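The Great Bedroom Weekend

So I finally gave up on caffeine after lunch, bought blackout curtains, and spent most of August trying to become a person who sleeps. Regular readers (hi, Mom!) will know I've been complaining about this since the spring. I was waking up at 2 every morning, wide awake, mentally rewriting emails I'd already sent.

My friend Erick Laizer told me to stop reading articles about it and start with the room. He works nights, so he takes daytime sleep very seriously, and his bedroom is basically a cave. His rules were pretty simple. Make it dark, make it cool, get the phone out, and buy bedding you really like climbing into. That last one I could get behind right away!
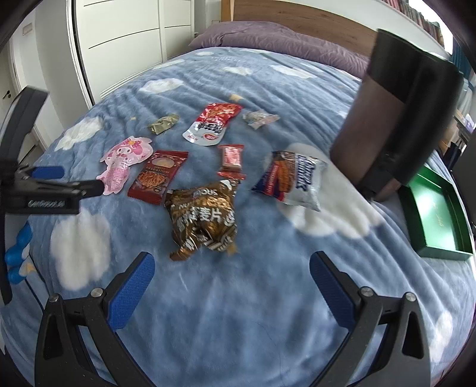
Cloud blanket, plus snacks.

I should say I've always been a plain white sheets person. My mother ironed pillowcases, and I think I grew up believing that patterns were for kids and beach towels. But plain white sheets weren't doing a thing for me at 2 in the morning, so clouds it is. I love it. It's soft, it's blue, and the first time I got under it I slept till my alarm, though I'd also helped a neighbor move a couch that day so I can't give the blanket all the credit.

The curtains were a bigger project. I ordered a pair from Fliltex and measured the window wrong (I measured the glass, don't do that) and had to send them back for the 42 inch panels. Then the rod was too short. Then the bracket pulled a chunk of plaster out of the wall, and I stood there on a chair holding a curtain rod over my head and said some things. Anyway, they're up now, and when they're closed I can't see my own hand.
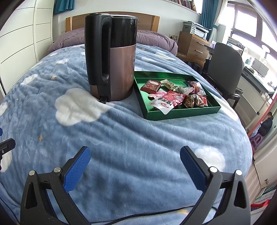
The evening routine, such as it is

I'm up to a full month of this, so I feel like I can call it a routine. At 10 the phone goes on the charger in the hallway. I bought a cheap little Collo alarm clock so I wouldn't have an excuse to keep it by the bed, and it has the ugliest beep you've ever heard, but it works. Then I make something hot without caffeine. I've been through mint, chamomile, and a ginger one that was way too spicy for bedtime.

Snacks I've been less strict about. Erick says nothing for two hours before bed and I say we all have our limits. I do try to skip the really sugary stuff late at night.
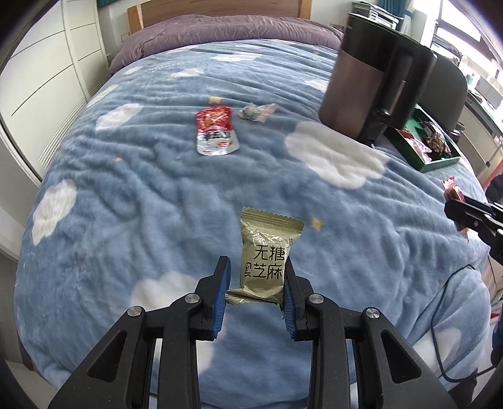

Black sesame, no sugar.

After that I read. Paper only, and nothing with a murder in it. Right now it's a fat old paperback called Perrin, about a man restoring a canal boat, and I've been on the same chapter for a week and a half. I mean that as praise. It's slow and kind, and there's an awful lot about varnish. If you have anything else along those lines please leave it in the comments, I'm going to need another one by winter at this rate. 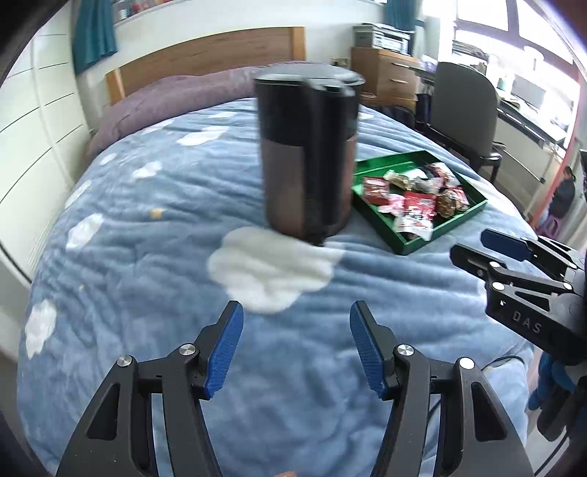
The part I'm still bad at is weekends. I'll do everything right for days, then stay up until all hours watching home renovation shows and feel like a wet sock the next day. Erick says to get up at the same time no matter what. I've managed that twice. The second time I was so pleased with myself that I took a nap at noon and slept through most of the afternoon, so that was that.

Next on my list is a fan. I've been looking at the small Preris one, mostly for the noise, and the reviews are all over the place. Does anyone have it? Is it a nice whoosh or is it a rattle?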